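A Table, a Wall and a Good Lid

Babak Kermani has been running Illow, the little takeout counter on the corner of Delacroix, for nine years now, and when I came by one February morning he wouldn't hear of starting until I had a coffee in my hand. "You can't talk about cups without one," he said, and I suppose he had a point!

Cups are a subject he can stay on for quite a while. He goes through some 300 of them on a busy day, and before he settled on the black ones he tried just about everything - plain white, brown, a striped kind from a supplier called Clamska that his mother liked very much. "White shows every drip," he told me. "You hand somebody a nice drink and there's a brown line running down the side. With black you don't see it, and the lid matches, so it looks like you meant it."

The ribbing matters too, he says. It gives your fingers something to hold on to, and he finds a ribbed cup more comfortable on a long walk than a smooth one. As for the lid, he likes a domed one with a proper raised rim, and he presses it down all the way around with his thumb, twice, out of habit.

He is just as fond of a plain place to put it down. A white tabletop, a wooden wall behind it, and he's happy.
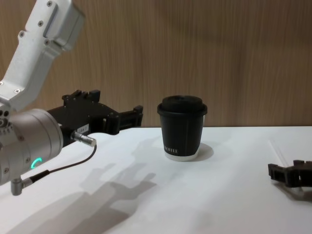 Sitting down with it

"People think takeout means you have to rush," Babak said, pulling out a chair for me. "Take the cup to a table. Take ten minutes. It's still your coffee." We took closer to 34, and he refilled mine before I left.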